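3. The Task Box

3.1 Layout and controls

The box is the center of the whole study so we spend some space on it here. Earlier work on hand controls (see Section 2) mostly used flat boards, one control type per board. We wanted the types mixed on one body. Sliders, push buttons, toggles, patch leads, all reachable from the top, all close enough together that a clumsy move on one can hit its neighbor.

The body is made of sections that lock together with jigsaw seams. Two tones, dark teal and light gray. The seams matter in practice – a section can be swapped when a control wears out, and the remaining sections keep their place. A loop handle at each end, for carrying. Mollel drew the first layout in May and the order of the sections has not changed since, only the spacing.
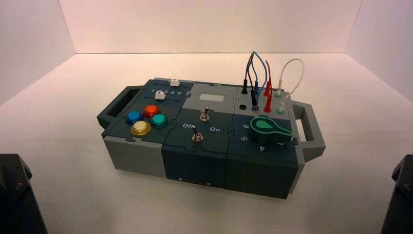
Sliders first. Two parallel slots, one row of numerals 1 to 5 shared by both. We went back and forth on giving each slot its own scale. Sharing saves room but it does mean the reader has to remember which knob is being asked for, and in the Batitz pilot this was the most common source of wrong settings. We kept it anyway. A wrong slot is an error we want to be able to record.

Push buttons next. Four, arcade style, in a rough diamond: blue, a reddish orange, teal-green, pale yellow. Yellow sits closest to the front edge. Colors were picked so instructions could name them in one word, though "green" and "blue" got mixed up by a few readers under the old warm lamps at Olldale. Lamps since replaced.

Toggles. Two of them, metal, one behind the other in the middle section. The front one is labeled Off and On, the rear one has no such wording. This is on purpose. The labeled toggle tests reading plus action, the other one action alone. Muriithi argued for labeling both and her reasons are given in the appendix, we think they are good ones but the data was already half collected.

3.2 Surroundings

The box is always used inside a plain white enclosure. No pattern on the walls, no marks on the floor to line up with. We tried printed corner marks early on and people aligned the box to them without being asked, which made every session look the same. Now the box is set down at a slant and the angle is allowed to drift between sessions.

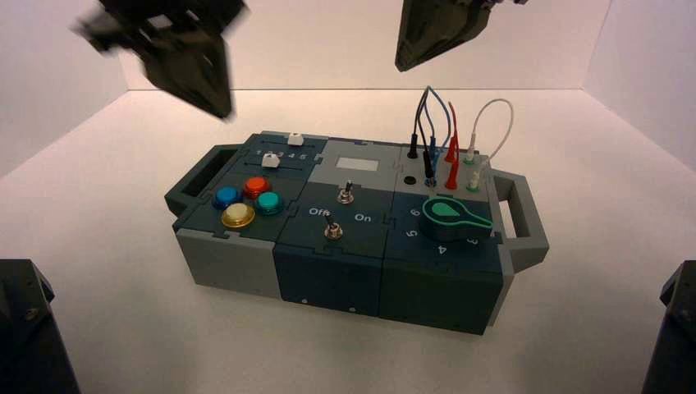 Figure 2. Task box in the enclosure. Credit: Awuor Kaijage, Namstead

Start settings were drawn from a list of 1000, made before collection began. Each entry gives a position for both knobs and a state for both toggles. The person resetting the box reads the next line and sets it by hand, 27 lines to a sheet. Slow but it cuts down on habits – left alone, we all tended to push the sliders to the same end every time. A reset had to be done within 60 seconds or the line was skippd and noted.

The patch leads are the weak part. They stand up in arcs from the panel and do not hold a shape, so no two resets leave them alike. We record which jacks are used and make no attempt to control the curve of the wires. Results for the leads are therefor reported apart from the rest, in Section 5.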